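Handout for the gripper comparison unit, revised 26 December 2024. Please read it before you come down to the bench, and bring it with you, because the tables at the end are where your numbers go.

# Comparing Two Grippers on a Peg Task

## Why we spend so long on this

Those of you who took the July short course with Nermin Başaran will remember that she let everyone pick a gripper in the first ten minutes, and that most people picked the one that looked strongest. It's a perfectly natural thing to do! I did the same when I started out, and I ended up with a very strong gripper that could hardly let go of anything without knocking it over. So this unit goes slowly. We take two grippers, one arm and one task, and we try to learn something we would be willing to put in writing.

The two grippers are the Ceta, which has plain parallel metal fingers driven by a small motor, and the Runeck, which has softer padded fingers and closes by air. Both bolt to the same arm with the same adapter plate. The controller is the Grunstead, and you won't be changing anything in it apart from the handful of settings listed further down. (If you find a menu that isn't described in this handout, please back out of it and come and find me.)

## The task

A peg is picked up, carried to a board, turned to match its hole, and lowered in. Small children do this very well and arms do it rather badly, and a good deal of the course is hidden inside that difference.

Three things have to be right at once for a peg to go in:

1. The **position** of the peg over the hole, left to right and front to back.
2. The **tilt** of the peg, which should be none.
3. The **turn** of the peg about its own long axis.

A round peg is kind to you on the third point, and you can forget about turn altogether. A square peg fits four ways, and a plain rectangular one only two. A half-round will go in just one way, so if the gripper has let it rotate on the way over, you're going to hear it scrape.

We always do the round peg first for that reason. Please resist the temptation to skip ahead to the interesting shapes -- a gripper that can't manage the cylinder has nothing to tell you with the others, and you'll spend your bench time chasing two problems at once.

## What a grip does to the part

When two flat fingers close on a cylinder, each one touches it along a line. That's a very small amount of contact, and it leaves the peg free to do two annoying things. It can pivot forward or backward in the plane of the fingers, like a pencil pinched between two rulers, and it can slide up or down if the squeeze is light. It is held quite firmly in the closing direction, and that's the one direction where you'd sometimes like a bit of give.

Padded fingers wrap a little. The contact line becomes a narrow strip, and the peg is less inclined to pivot, but now the whole peg can shift sideways as the pads squash. You've traded one kind of looseness for another. Whether that's a good trade depends on the clearance between peg and hole, on how steady the arm is, and on how well you know where the board sits.

There's a word for helpful looseness, and it's **compliance**. A compliant grip lets the peg find its own way in after it touches the edge of the hole. Too little and the peg jams at the rim, and too much and it wanders off across the board with great confidence.

Perihan Tokgöz, who ran this bench before me, used to have students hold the peg in their own fingertips and insert it with their eyes shut. Do try it at home with a cork and a bottle. You'll notice that you loosen your grip just as the cork meets the neck, and that you wiggle. Neither of our grippers knows to do that unless we tell it.

## Settings you may change

| Setting | Start value | Notes |
|---|---|---|
| Closing force | 16 N | Raise it in small steps, and never while a peg is over the board |
| Approach height | 100 mm | Measured from the board's top face |
| Descent speed | 12 mm/s | Same for both grippers, always |
| Open delay | 530 ms | The pause between reaching depth and letting go |

The open delay looks like the dullest of the lot and it causes the most trouble. If the fingers open before the arm has quite settled, the peg gets a little flick as they part. With the Ceta you may find the peg standing nicely and then leaning. With the Runeck one pad can hold on a moment longer than the other, so it pulls.

## Watching from the wrist

The wrist camera is our best witness, and I'd like you to use it for every run and go through the recording slowly afterward. It moves with the gripper, so the fingers stay put in the view and the board comes up to meet them. This takes some getting used to. People new to it often say the board "drifted" when it was the arm that moved.

Pay attention to the last bit of the descent, when the lower end of the peg has nearly reached the board. By then the peg itself is hiding part of what's underneath, and you have to judge by whatever you can still make out.

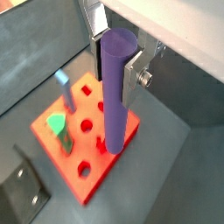

So don't trust your eye alone at that point. A camera looking down at a slant will make a round hole look oval, and a peg that is well above the board can look as though it's touching. If you want to know which hole you are over, move the arm back up to approach height, check the taught position on the Grunstead, and compare it with the position sheet. It takes less time than an argument with your partner.

Pegs that are already in the board deserve a thought too. They make handy landmarks, and I often judge tilt by comparing the peg in the fingers with one that's been seated. They're also things to bump into. Fingers need room on both sides of the peg when they open, and a tall neighbor close by may not leave it. Before each run, work out which way the fingers will spread, and turn the wrist if you need to. (For the round peg you can turn it any way you please -- one more reason to love the round peg.)

## How to score a run

Use these four words and no others, so that we can put everybody's sheets together:

- **Clean**: the peg goes in with no visible contact at the rim and stays upright after release.
- **Touch**: it meets the rim, finds its way in, and stays upright.
- **Jam**: it stops partway and the arm halts on force.
- **Miss**: it comes down on the face of the board, or in the wrong hole, or leaves the fingers early.

I know that "touch" and "clean" can be hard to tell apart. When you and your partner disagree, write "touch." A cautious score can be defended later, and a generous one makes the next group wonder why they can't repeat your results.

Each pair does 12 runs per gripper per peg. Please alternate grippers by peg and don't do everything with one before moving to the other. The bench changes over a session as the adapter screws settle and as you get better at teaching positions, and if the Runeck always goes second then it gets the benefit of your practice.

## A few words on reading your results

Students often come to me with a table where one gripper has a couple more clean runs and want to declare a winner. With this few runs I'd ask you to be modest. Look at the *kind* of failure first. A gripper that jams is telling you about position or tilt. A gripper that misses early is telling you about force or about the finger surface. Those are different repairs, and the second is usually cheaper.

Also look at where in the sequence the failures sit. If they're bunched at the start, suspect your taught positions. If they get worse toward the end, check the adapter screws, then the finger pads.

The Şimşekoğlu report in the course folder is worth your time here. It compares finger pads on a bench much like ours, and the section on wear is clearer than anything I could write. Skip the appendix on the first reading.

## To hand in

One sheet per pair, plus a page of ordinary prose telling me which gripper you'd choose for each peg shape and what you'd want to test next. It's fine to choose different grippers for different shapes, and fine to say you can't tell, as long as you show me why.

| Peg | Gripper | Clean | Touch | Jam | Miss | Remarks |
|---|---|---|---|---|---|---|
| Round | Ceta | | | | | |
| Round | Runeck | | | | | |
| Rectangular | Ceta | | | | | |
| Rectangular | Runeck | | | | | |
| Half-round | Ceta | | | | | |
| Half-round | Runeck | | | | | |

Write the closing force in the remarks column if you moved it from the start value, and put both names on the back.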